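Wullell Kitchen Vocabulary List

Summary

Wullell is a bilingual word list of household and cooking terms in Breton and English. It contains 2,233 entries collected from spoken interviews in and near Plurneleck. The list is intended for teachers, translators and adult learners.

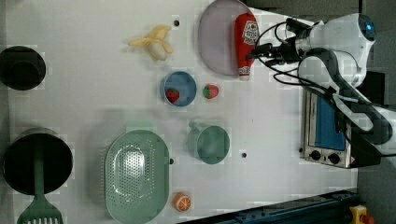
Each entry gives a headword, its plural, an English gloss and the speaker's village. Headwords follow the spelling used by the Tanguy school readers, and local variants are kept in a separate column. Where English has one everyday word, Breton speakers often gave several. A black cooking pot and a green colander, such as those on the white tabletop, fall under the category "vessels", while the slotted spatula is filed under "hand tools".

Contents

entries.csv — the full list
variants.csv — 300 local forms with notes
speakers.csv — age group and village for 68 speakers

Names of speakers have been removed.

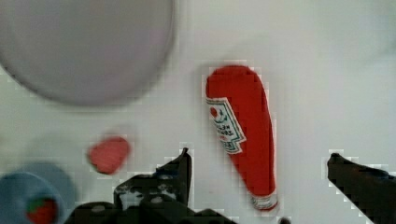
Glosses were checked by two readers working separately. Disagreements were settled by Huguette Besnard, editor of the list, and are marked in the notes column.

Known limits

Baking terms are thinly covered. Younger speakers are few, and loanwords from French are not always flagged.

Maintenance

Cidum reviews corrections every April.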